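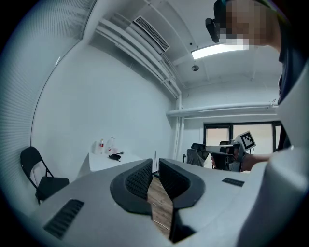
By Lụa Mai

Wood floors make noise. Mine makes most of its noise between the bedroom and the fridge, at 5 in the morning, when everybody else in the house would like to be asleep. I have spent a good part of June on my knees over this and can report the following.

Find the squeak first

Get a second person to walk while you listen. Pick someone patient and slow. Put a bit of painter's tape on each spot that complains, and do the whole room before you fix anything, or you'll spend Saturday chasing the same board back and forth like a cat with a laser.

Try powder

Most squeaks are two boards rubbing edges. Sprinkle talc or powdered graphite along the seam, work it in with a dry paintbrush, lay a rag over it and walk up and down. Wipe up what's left before you put socks on. Graphite lasts longer and also gets on everything you own, so I use talc in the hallway and save graphite for the closet. Skip cooking oil. My cousin used cooking oil and now has a squeaky floor that collects hair.

Screws, if powder fails

If you can get underneath, say from a basement, have your walker stand on the spot and look for a gap between the joist and the subfloor. A thin wooden shim with a dab of glue, pushed in until snug, will usually quiet it. Snug is the word. Hammer it home and you lift the board and get a new squeak next door, with interest.

From above, use trim screws, drill a pilot hole, and sink the head just below the surface. Fill with wood putty a shade darker than you think you need. Light putty on an old floor looks like a row of teeth.

Scratches

Rub shallow ones with half a walnut (yes, really) and buff. For anything you can catch a fingernail in, use a wax filler stick, scrape it level with an old store card, and buff again. Test the color inside the closet. I tested mine in front of the sofa and have since moved the sofa.

Chair legs

Felt pads, the kind with a nail in the middle if the legs are wood. Stick-on ones wander off within a month and turn up on somebody's sock. Vacuum the pads when you do the floor, as grit in felt is just sandpaper with good manners.

Mopping

Wring it until your wrists object. Water sitting in the seams swells the boards, and a steam mop is worse. A dry microfiber pad handles most weeks.

The board outside the bathroom still squeaks. I step over it.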